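The Durnine Play Kitchen: Gallery

Posted Friday, July 31, 2020

Small cookware, toy groceries and no dinner at the end of it. We have been setting this table since February.
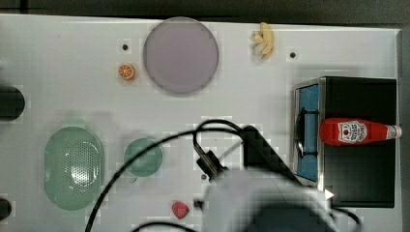
How do you get all of it back in one box at the end of the day?
Colander first, bowl inside the colander, fruit inside the bowl. The plate goes down the side, where it will be forgotten until morning.

Lunch, Durnine style: a banana bunch, one slice of orange and a strawberry, none of them on the plate provided.

The ketchup is lying down on top of the stove. House rules at Durnine permit this.

Colander and bowl both come in mint green, the official color of food you can't eat.

Catalog no. 894 is the stove, black with a blue panel. It has never burned a thing, a better record than the one in our real kitchen.

More galleries: Lultthorpe Tea Sets, Skála Market Stall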